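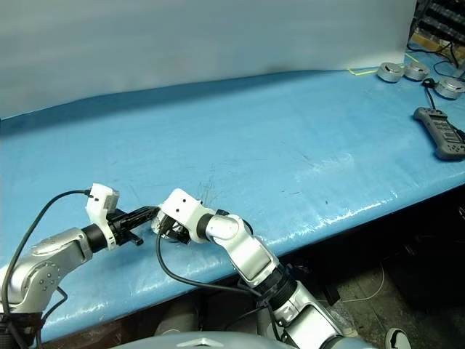 工作台到底要不要铺东西，我们家为这事吵过的架，比为洗碗吵的还多。木头台面裸着用，三个月就成了抽象画；铺了布，布又会跑、会皱、会卡住螺丝。我的立场是铺，而且铺浅色的。像这种浅蓝色的台布，略带光泽，哪里皱了，前沿一反光就看得清清楚楚，中间那几块发暗的污迹和细细的划痕一样的印子也藏不住。有人觉得这是缺点。我觉得脏了能让人看见，是一块台布最起码的品德。深色布当然显得干净，我那块墨绿色的就“干净”了两年，洗的时候水是黑的。

先说尺寸。我的台子铺下来，布买的是2,405毫米长，前面垂下一截，后面齐墙。第一次我按台面的净尺寸裁，一毫米没多留，自以为精打细算，结果布往里一缩，四边各露出一条木头，像穿了弟弟的裤子。后来学乖了，前沿多留一掌宽，折到台面底下，用夹子夹住。夹子别买太强的，会把布咬出一排牙印。

皱褶怎么办。熨斗请收好，塑料类的布碰上熨斗，最后报废的是两样东西。把布反面朝外卷在纸筒上放一晚，第二天摊开，从中间往两头推，大部分折痕会自己认输。剩下那几条顽固的，用吹风机低温档隔远一点吹，边吹边抹平。再剩下的就留着吧，干活的时候没有人会嫌台布有皱纹，除非你要在上面裁纸。要裁纸请垫切割板，我知道你“就裁一刀”，我那块布上的十几道口子都是“就一刀”。

污迹分两种处理。油性的先用干布吸，别急着擦，一擦就从硬币大变成盘子大。吸完用温水兑一点洗洁精，拧到半干，顺着一个方向抹。记号笔、胶印这类，我用的是一瓶叫Clurnisus的去胶剂，味道很冲，开窗再用，先在背面角落试一小块。我没试，所以我那块布背面很完好，正面有一个磨砂的圆圈。

划痕救不了。网上有各种偏方，牙膏、橄榄油、蛋黄酱，我试过前两种，台布闻起来像早餐，划痕还在。

靠墙的那条缝要单独说一句。台子后沿和墙之间总会攒灰，外加掉进去的小螺丝、垫片，还有你去年二月找疯了的那支铅笔。我的办法是把台子往外拉开，塞一根Gurex的泡沫密封条再推回去，刚好顶住。泡沫条颜色最好跟墙接近，我买了黑色，远看像墙根长了霉，客人来了都要问。

浅灰白的墙也一样要照顾。台面高度往上一条，最容易蹭出手印和铅笔灰。别用湿布猛擦，哑光漆会被你擦亮，从侧面看一道一道的。拿美术橡皮轻轻滚，慢是慢，胜在不用重新刷墙。

最后是线。台面上有线的东西，线别从前沿挂下去，膝盖早晚会把它带走，连同另一头的电器。让线往后走，或者顺着台腿用魔术贴扎好，留一小段松弛，别绷成琴弦。扎带可以用，但请记住，剪扎带的那天你一定会顺便剪到台布。

换布的周期，说明书上一般不写，我的标准是翻面也没法看的时候。旧布别扔，裁开垫在油漆桶下面，或者盖自行车。我那块墨绿色的现在就盖着自行车，看着依旧很干净。

2023年4月28日更新：有人问双面胶固定行不行。行，撕下来的时候再来问我去胶剂的事。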